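Diler hand-held grippers and the Stesura training method: a review

Our lab has used the Diler grippers since February to collect demonstrations for Stesura, a method for teaching a two-armed robot from recordings of people doing the task. I had two questions. Are the grippers comfortable enough for long sessions, and does the method need as much data as its authors say?

You hold one gripper in each hand and do the job on a table. Stesura trains on the gripper views alone. Each unit has a cable out the back, and it takes a session or two to stop noticing the pull.

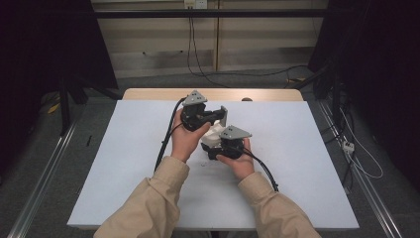

Soft items were the easy part. Benjie Policarpio recorded 200 demonstrations with them before moving on to rigid shapes, and the policy trained on those worked well on our arms. Wide, smooth objects took longer. The jaws have to meet the sides squarely, and a small error in the wrist angle makes the object turn. 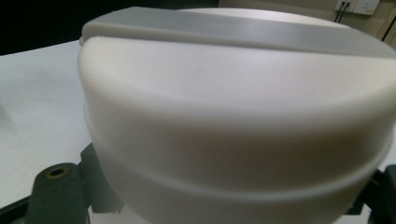

Gripper view with the jaws on either side of a white rounded body.

At that distance the object takes up most of the view and there is little background left to work from. We expected this to hurt the results. Stesura handled it better than Flillgate, the method we used before, which often closed too early on wide objects. With the full set of 3,136 recordings, Stesura failed 2 trials out of 12 on our hardest shape. Flillgate failed five on the same data. 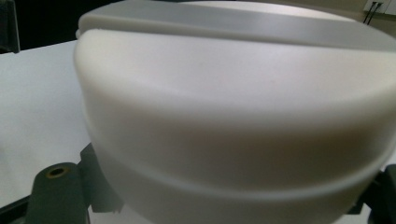 Marcela Vlček repeated the training with half the recordings and got clearly worse grasps on anything rounded, so I would not plan on a small data set. Training time was reasonable. The Chauke software that sorts the recordings is slow, and it lost its settings twice.

I would buy the grippers again. Longer cables would help, and so would a lighter body.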